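How to clean a fabric footstool or ottoman by hand

Last updated June 4, 2025

These instructions cover flat-weave and plain woven upholstery in polyester, polyester blend or polypropylene. They do not cover silk, viscose, velvet, leather or anything with a loose cover that can go in the washing machine.

Check the care code first

Turn the piece over and look for the label, usually stapled to the lining underneath. The letter on it decides the method.

W — water-based cleaner is safe. Follow this page.
S — solvent only. Do not use water.
WS — either will do. Follow this page.
X — vacuum only.

If the label is missing, treat the fabric as unknown and do the patch test below before anything else. Older Gokent stools have the label inside the zip of the seat pad.

What you need

A vacuum cleaner with a soft brush head
300 ml of lukewarm water
2 teaspoons of mild washing-up liquid, without bleach or colouring
A mixing bowl and a whisk
3 white cotton cloths
A soft nailbrush

Coloured cloths can bleed dye into pale fabric. A nailbrush with stiff bristles will raise the pile on most weaves and the mark is permanent.

Patch test

Mix a few drops of washing-up liquid into a cup of water. Dab it on a part that does not show, such as the underside of the lip or the back edge near the floor. Press a white cloth on it for a minute and lift. If any colour has come off on the cloth, stop. Let the patch dry fully and look at it in daylight. A ring, a stiff feel or a change in shade all mean the piece should go to a professional cleaner.

Vacuuming

Work along the weave in one direction, then across it. Go into the seams with the crevice tool held just above the stitching. On a buttoned top, press the fabric flat around each button with two fingers and vacuum outwards. Most of the grey dullness on a pale stool is dry dust, and wetting it before vacuuming turns it to mud in the fibres.

Cleaning

1. Whisk the washing-up liquid into the water until there is a thick layer of foam. Only the foam is used.
2. Pick up foam on the nailbrush and shake off any liquid.
3. Start at one edge and work in overlapping circles. Keep the pressure light.
4. Clean whole panels, seam to seam. Stopping in the middle of a panel leaves a tide mark.
5. Wipe each panel with a cloth wrung out in clean water, then blot with a dry one.
6. Finish with the corners, which hold the most body grease and may need a second pass.

Do not soak the padding. Foam rubber holds water long after the cover feels dry, and the smell is hard to shift.
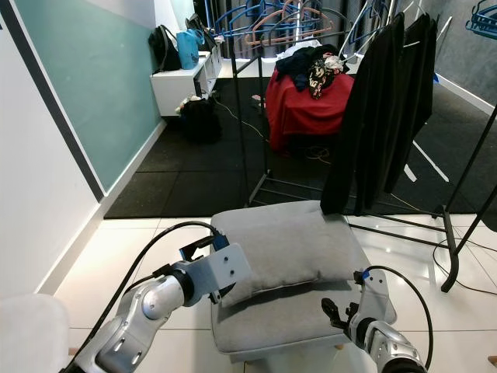 Grey fabric ottoman. Treat the top and each side as separate panels.

Drying

Stand the piece on its feet in a room with a window open. Keep it at least 60 cm from a radiator. Drying takes some 3 hours in summer and can run overnight in January. A fan on a low setting helps. Do not sit on it or put anything on top until the seams are dry as well as the flat areas.

Once dry, brush the whole surface lightly in one direction and vacuum again to lift any soap left behind.

Particular stains

Tea and coffee: blot, then foam as above with a teaspoon of white vinegar added to the water.
Candle wax: harden with a bag of ice, lift off with a spoon, vacuum the crumbs.
Ballpoint: surgical spirit on a cotton bud, patch tested first. Work from the outside in.
Mud: leave it to dry completely before touching it.

Storage stools

Models with a lift-off lid, such as the Adard and the Uma, should be dried with the lid off and propped on its side. The board under the lid padding will warp if it dries flat against the base.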